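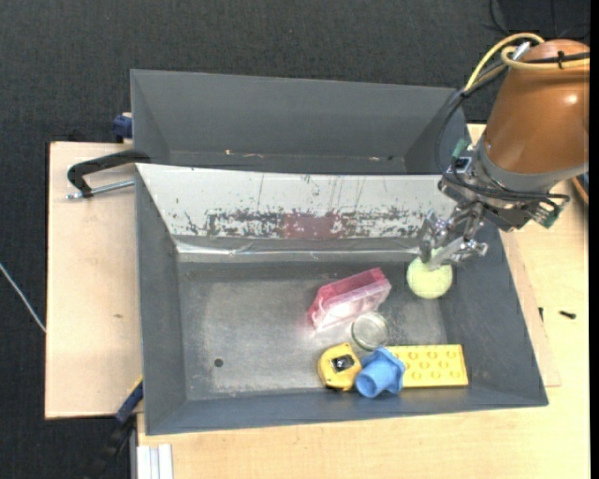 Fletby Tennis Club - Minutes of the Members Meeting

Date: 2020-08-11
Place: Small hall, Fletby
Chair: Elsie Harawira
Minutes: the secretary

1. Opening

The chair opened the meeting and welcomed the members. The agenda was accepted without changes. The minutes of the meeting in May were read and approved, with one correction: under item 4 the word "fence" must be "gate".

2. Courts

Court 2 has still a soft place near the back line on the parking side. The firm Jiltach has looked at it and made a written offer for the repair. Several members found the offer high. The chair explained that it includes the removal of the old surface and new lines on the whole court. It was asked if the work can wait until the season is finished. Jiltach has confirmed that the price stays the same until then.

Decision: The offer is accepted. The work starts after the last home match. For: 42. Against: 3.

Until the repair, Court 2 stays open for training but not for matches.

3. Balls

The club has used Farnus balls for matches since the beginning of the season. The team captains are content with them. For training, the juniors have too many old balls which do not bounce well any more. It was proposed to sort them before the autumn and to give the worst ones to the dog school in Yuan, which has asked for them already two times.

A member asked if match balls can be used again for training. The chair answered that this is allowed, but only after the match report is signed.

Action: The junior coach sorts the balls. The secretary writes to the dog school.

4. Booking of courts

There was a long discussion on this point. Some members book an evening hour and then do not come, and other members could have played. One proposal was a fine. It did not find enough support. Another proposal was that a court is free for everyone if the players are ten minutes late - this was found fair by most of the members present.

Decision: The ten-minute rule is tried until the end of the season. A note will be hung at the clubhouse door.

It was also decided that one member may hold not more than two evening bookings in the same week. Team training is not counted.

5. Clubhouse

The lock of the side door is difficult to open with the new keys. The old keys work better. All members who have still an old key are asked to keep it for the moment and to tell the secretary.

The hot water in the second shower is repaired.

6. Other matters

The match against Yuan is moved to the later date, as the guests wished. Home players please be on the court half an hour before the start.

A blue rain jacket, child size, was left on the bench at Court 1. It is in the office.

7. Next meeting

The date will be sent by mail. Proposals for the agenda should reach the secretary one week before.

The chair thanked all the members and closed the meeting.

Signed: Elsie Harawira, chair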